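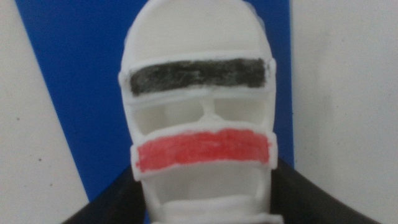 O dedo impresso em 3D da nossa pinça, visto pela câmara do punho, com as faixas preta e vermelha coloridas à mão.

Dedos novos, controlador velho (e uma discussão sobre câmaras que ainda não acabou)

Na última newsletter prometi que ia contar como correu a comparação das pinças, e recebi tantos e-mails a perguntar que já nem tenho desculpa para adiar. Então vamos a isso, com um café ao lado, porque a conversa vai ser longa!

Para quem chegou agora: na oficina Cloutier andamos desde julho a experimentar pinças no mesmo braço, com as mesmas peças em cima da bancada e, tanto quanto possível, com a mesma paciência. De um lado temos a Jerkico, que comprámos já montada, com dedos rígidos e uma caixa de parafusos que ainda hoje aparecem debaixo dos móveis. Do outro temos a nossa, com dedos impressos em plástico branco, cheios de aberturas, que o Thắng Đinh desenhou e redesenhou até eu deixar de saber qual era a versão boa (ele jura que sabia sempre).

O primeiro teste foi o mais aborrecido e o mais útil. Pegar, levantar, pousar, voltar ao princípio. Fizemos cerca de 400 pegas com cada pinça, entre caixinhas de cartão, rolos de fita, tampas de frasco e uma esponja da louça que já merecia a reforma. A Jerkico é uma maravilha com tudo o que tem faces direitas. Fecha, segura, não se mexe, e se lhe dermos a mesma caixa na mesma posição faz exatamente a mesma coisa até ao fim da tarde. Com as tampas redondas a história é outra: quando a aproximação vem um bocadinho ao lado, a tampa salta e lá vou eu de gatas à procura dela.

A nossa perdoa muito mais. O dedo cede um pouco quando encontra a peça, acomoda-se, e a pega acaba por sair mesmo com um erro de posição que a outra não aceitava. Fiquei toda contente, confesso, e mandei logo uma mensagem ao Murray Chisholm, que tinha apostado um almoço na Jerkico. Resposta dele: "E com peso?"

Pois, com peso. O Murray trouxe um saco de areia de 500 gramas e estragou-me a festa. A pinça impressa levanta-o, mas quando o braço acelera o saco começa a balançar e os dedos vão atrás, e a posição final já não é a que tínhamos pedido. Com a Jerkico quase não se nota. Baixámos a aceleração no controlador e melhorou bastante, só que assim cada ciclo demora mais, e quem tem de ficar a olhar para aquilo sou eu. O almoço ficou suspenso por falta de acordo entre as partes.

Já que falo no controlador: continuamos com o Jemetel, o velhinho, e experimentámos em paralelo o Brutik, que um dos leitores nos tinha recomendado com grande entusiasmo. O Brutik é mais rápido a responder e o ecrã de configuração é um mimo. Mas para fechar a pinça até um certo esforço e parar aí, o Jemetel continua a dar-me menos dores de cabeça. No Brutik ou eu apertava de menos ou esmagava a caixinha (temos uma pilha de caixinhas esmagadas, se alguém quiser para fazer arte). Desconfio que parte do problema é meu. O manual tem um capítulo inteiro sobre os limites de corrente e eu li-o na diagonal, à noite, com sono. Vou voltar a ele antes de dizer mal do aparelho a sério.

Agora a câmara, que foi onde perdemos mais tempo e onde mais nos divertimos. Montámo-la no punho, a olhar para a ponta da pinça, e a primeira surpresa foi a quantidade de imagem que o próprio dedo ocupa. Quando está mesmo à frente, tapa metade do mundo! O Thắng queria afastar a câmara para ver mais bancada, eu queria deixá-la perto para ver bem o contacto com a peça, e passámos uma tarde inteira a pôr e a tirar o suporte. Fizemos dois suportes diferentes, um curto e um comprido. O comprido mostra mais, mas treme quando o braço trava. O curto é firme e, em compensação, faz-nos perder de vista as peças que ficam por trás do dedo.

A segunda surpresa foi a nitidez. De tão perto a imagem fica um nadinha mole, com as arestas suavizadas, e eu passei dois dias convencida de que a lente estava suja. Limpei-a com o pano dos óculos, limpei-a com o paninho próprio, soprei, pedi emprestado um daqueles foles de fotógrafo. Ficou igual. Experimentámos mexer no foco, ganhámos alguma definição ao longe e perdemos ao perto, e acabámos por voltar ao ponto em que estava. Para o que fazemos chega bem, e as faixas de cor leem-se sem dificuldade contra o branco.

Por falar nelas: sim, foram feitas à mão, e sim, veem-se as riscas! A preta tem umas zonas em que o branco espreita, sobretudo numa das pontas, e a vermelha não chega sempre ao rebordo. O Thắng acha que devíamos imprimir os dedos logo com a cor integrada, e tem razão em teoria, mas isso obriga a trocar de filamento a meio da impressão e a nossa impressora amua com facilidade. O Murray sugeriu autocolantes. Eu voto em mais uma demão e seguir em frente.

Há mais uma coisa que me perguntaram por e-mail e que merece resposta: se vale a pena imprimir dedos em casa em vez de comprar uma pinça feita. Depende muito do que querem pegar. Se as vossas peças são todas iguais e chegam sempre ao mesmo sítio, a Jerkico, ou uma parecida, poupa-vos serões. Se andam como nós, a mudar de objeto a toda a hora e a errar a posição dia sim, dia não, os dedos impressos são uma alegria, e quando um se estraga imprime-se outro durante a noite. Contem é com algum trabalho de lima. As aberturas saem da impressora com uns fiapos por dentro que convém tirar com calma (usem óculos, que eu aprendi à minha custa).

Para a próxima ronda já está combinado: o Thắng vai engrossar as paredes na zona de baixo do dedo para ver se o saco de areia do Murray deixa de mandar em nós, eu fico com o manual do Brutik e com o suporte curto, e o Murray prometeu trazer peças "de jeito", que na língua dele quer dizer pesadas e escorregadias. Também queremos experimentar a câmara com outra inclinação, ligeiramente virada para o lado, para o dedo não ficar tão no meio.

Se alguém desse lado usa o Brutik e já domina os limites de corrente, escreva-me, por favor! Basta responder a esta newsletter, que vem direitinho para a minha caixa. E quem quiser o ficheiro dos dedos pode pedi-lo da mesma maneira, mas esperem pela versão com as paredes mais grossas, que o Thắng não gosta que ande por aí a anterior.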